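Gifty Fiadzo signs off the equipment budget at Girier, and she asked for two arms before she asked for one. "A single arm needs a fixture for every part you want held," she says. "We priced the fixtures over two years and the second arm came out cheaper."

The cell is meant for sorting small stationery items and packing them by kit. Her first plan put all the money into hardware. Mattes Hinrichs, who runs the trials, sent it back. "There was nothing in it for spare fingers, cables or bench time," he says. "Cables wear where they loop over the joints. You budget for them as you would for printer ink."

The revised plan allows 200 hours of trials before any order is placed. Fiadzo wanted the bench kept plain, with ordinary bins and bags. Hinrichs agrees, with one reservation. "Clear plastic is hard on the vision side. I would sooner learn that on a table than on a line."

Quotes came in from Skamico and Clumgate. The lower one left out training and the controller licence. With both added, the gap fell to almost 620 pounds, and delivery time decided it.

Would she do anything differently? "Ask for the service rates in writing at the start," says Fiadzo. "We got ours in December, after the budget had closed."

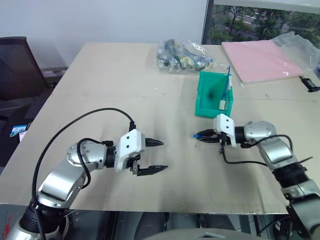
Issue 2, page 32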